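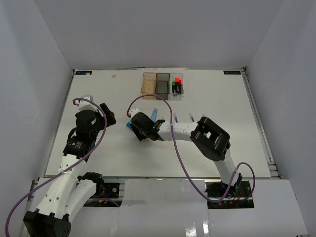

Photo: Renato Castillo / Zesow

Movau two-arm bench kit: desk organizer job

Three highlighters in the clear compartment, the amber and gray compartments empty, and more to pick up on the table. The left gripper is over its own side of the work surface and the right one is down by the pens.

Zesow rents and sells the Movau bench kit to schools, small labs and repair shops. The gallery covers work customers ask us about most. The organizer job is the one we run for first-time visitors. It uses things anybody has in a drawer, and it shows how the arms deal with objects that are thin, round and lying at odd angles.

About the job

The organizer goes toward the back of the table, where both arms can get to it. Pens and highlighters are laid out in front. We do not mark where they go. An operator runs the arms by hand control first and records a set of runs, and the kit then works from the recording. For this job we suggest 300 runs. Customers have started with fewer and gotten something usable, but it tends to drop pens near the side walls.

Highlighters are easier than pens. They are fatter and the caps give the fingers something to hold. Slim pens roll if the finger pads are worn, so check the pads before you blame the software. Clear plastic is harder on the cameras than solid colors. If your parts are see-through, tell us when you book and we will bring the second lighting bar.

What comes with the kit

Two arms with grippers, base plates with the control boards fitted, the white tabletop, side rails, and the cables. The gripper cables are purple on every kit we ship. Leave slack in them. A cable pulled tight at the wrist is the most common reason for a service call, and it is not covered after the first 30 days.

Wall panels are a separate item. Most people who buy without them order them later, as a plain gray background saves time on setup if the room has windows.

Price and rental

The weekly rental is $2085 with delivery, setup and one training session of 3 hours. Rental fees from the past year can be put toward buying a kit. Extra gripper fingers are $53 a pair. Shipping outside the lower 48 is quoted by the job.

Glenys Cartwright handles rentals and Nabila El Fassi handles purchases and school orders. If you already own a kit and want a job set up for your own parts, write to Radwa Hajji and send a photo of the parts next to a ruler. She will tell you if the standard fingers fit or if you need the narrow ones.

Demo days

The next open demo is Sun 12 October at the Zesow shop. Doors open at ten. Bring small parts to try if you have them, nothing heavier than a full coffee mug and nothing with a blade. Parking is behind the building and the side entrance has the ramp.

Page text by Shuk-fan Yeh. Please ask before reusing the photo. Prices were last changed in May.

Back to gallery index
Bench kits
Rental calendar
Contact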